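Clevholm Community House
Kitchen and Dining Room Safety Checklist, with comments
Inspection date: 8/28/20

1. Exits and walkways
Back door opens fully from inside: OK
Hallway clear to full width: NO
Comment: Folding chairs stacked along the left wall again. Move them to the storage room before the next supper. The rubber mat at the back door curls at one corner and should be taped or replaced.

2. Fire safety
Extinguisher charged, pin in place: OK
Extinguisher tag current: OK, last serviced in March
Smoke alarm tested: OK
Range hood filter clean: NO
Comment: Filter has a heavy grease film. Soak and scrub it, then check again in 7 days. The fire blanket is on its hook, but the hook is loose in the drywall.

3. Electrical
Outlets near sink trip and reset: OK
Cords free of damage: NO
Comment: The Lamevex hot water urn has a crack in the cord cover close to the plug. Taken out of use and tagged. The Jitow toaster is fine. Two power strips are plugged into each other under the serving counter. Only one is needed.

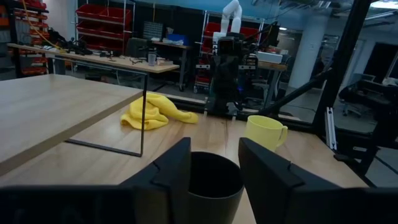
4. Hot water and sink
Water temperature at tap within limit: OK
Drain clear: SLOW
Comment: Same problem as at the last inspection. The trap should be taken apart and cleaned out. Hand soap was empty and has been refilled.

5. Cups, dishes and glassware
No chips or cracks in items put out for use: see comment
Comment: Pulled 13 pieces from the upper cabinet for chipped rims, mostly old glasses. Upper shelf is overloaded and bows in the middle. Keep heavy plates below counter height.

6. Cleaning supplies
Stored away from food: OK
Containers labeled: NO
Comment: One 500 ml spray bottle under the sink has no label. Contents unknown, set aside for disposal. The Jin degreaser is labeled, but the cap does not lock.

7. First aid
Kit on wall, seal intact: NO
Comment: Seal broken, burn dressings missing. Order 2 packs.

Result: Passed with corrections. Urn stays out of use until the cord is replaced. Hallway and spray bottle to be dealt with before the room is used again.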